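Skirer's hand-held gripper kit is finally up for order

Well, it's here. Skirer opened orders on Wednesday for the hand-held gripper kit I've been going on about since spring, and by lunchtime my inbox was full of people asking whether they should get one. So let me tell you what I know, what it costs, and what I think after having a loaner on my desk for a couple of weeks.

Quick catch-up if you missed the earlier posts. The kit is a hand-held tool with a camera on it. You squeeze the handle, the fingers close, you pick things up and put them down, and the recording goes toward training a robot arm to do the same job. The arm itself can stay at the lab, or you might not own one at all. Skirer has been selling to a few university groups on the quiet for a while, and this is the first time a regular person with a credit card can just buy the thing.

What's in the box and what it costs

There are two versions. The basic kit is $1,441 and gets you the gripper, the camera mount, the camera, a memory card, a charging cable and a little bag of spare screws (keep that bag somewhere safe, I've already been into mine). The other one is called the Stasadier bundle and it's $1,477, which adds a hard case and a second set of finger pads. For the extra $36 I'd get the bundle without thinking very hard. The case is good. It has proper foam, and the latches don't pinch.

Shipping is extra and depends on where you are. The first batch is 300 units, going out in September, and Skirer says a second batch will follow if those sell. They wouldn't give me a date for that second one and I did ask twice.

If you'd rather not buy, Mtshali is going to rent them by the week out of its tool library. I haven't seen the rental price yet. They've had good luck renting out 3D scanners, so I'd guess they know what they're doing, and a week is plenty for a small project if you plan your objects ahead of time.

Two weeks with the loaner

I've been using it mostly for household stuff, things you'd find by the front door or on a kitchen counter. Mugs were easy. Folded dish towels were easy once I stopped grabbing them so close to the fold. Anything with a handle went fine. Spoons lying flat were a pain and I gave up on them for a few days, then came back and had better luck going in from the handle end – slow, with the wrist tipped up.

Shoes are where I've spent most of my time, and they've been the most fun by a mile! A sneaker is floppy in one place and stiff in another, laces go everywhere, and a sandal hardly has anything to hold. Foam clogs are my favorites to work with. The toe is a big round dome, so you have to think about where you come in, and there's a heel strap at the other end if you'd like to try it from the back. I did a long run of toe-first approaches with a cream one against a plain white surface, and I'd suggest something similar to anybody starting out, as a pale shoe and black fingers are easy to tell apart when you're scrubbing through the recordings later.
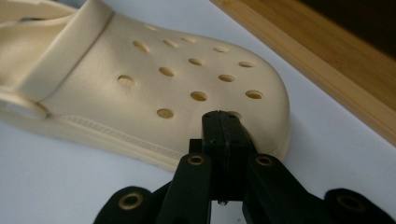

The good and the not so good

I like the weight. I can go for the better part of an hour before my hand complains, and I do not have strong hands. The squeeze is smooth all the way in, with no notchy feeling halfway like the prototype had. Everything is held together with ordinary screws and you can take the whole front end apart at the kitchen table, which I know because I did it on the second night for no reason at all and got it back together before bed.

The camera sits close to the fingers. For small objects that's great, and for a shoe it means you fill up the view fast, so back off a little before you start your approach or you'll have a lot of clips that begin too late. I threw out most of my first evening for that.

Battery life is okay. The charging port is in an annoying spot under the grip, and mine has to lie on its side to charge. The printed guide is four pages and skips the part about setting the recording folder, so look at the web version.

Then there's the software. Skirer hands that part off to Sudari, whose upload page takes your clips and sorts them into sessions. You get 1,000 clips of storage with the kit and pay monthly after that. I went through around a third of my allowance in the two weeks, and I was being lazy. The sorting works well. Deleting a bad clip takes three clicks and a pop-up, every time, and there's no way to delete a batch. I wrote to them about it and got a friendly answer saying batch delete is on the list.

Should you order one?

If you already have a robot arm or you're working with people who do, I'd say yes, and get in on the first batch. If you're just curious, wait for the rental and take it for a week. I was all set to send the loaner back on time and I've now asked to hang on to it through the end of the month – I still have a pair of rain boots to get through.

Orders are through Skirer's own store page only. There's a limit of two kits per customer on the first batch, and returns are accepted for 30 days as long as the finger pads haven't been swapped. I'll post the Mtshali rental price when I have it.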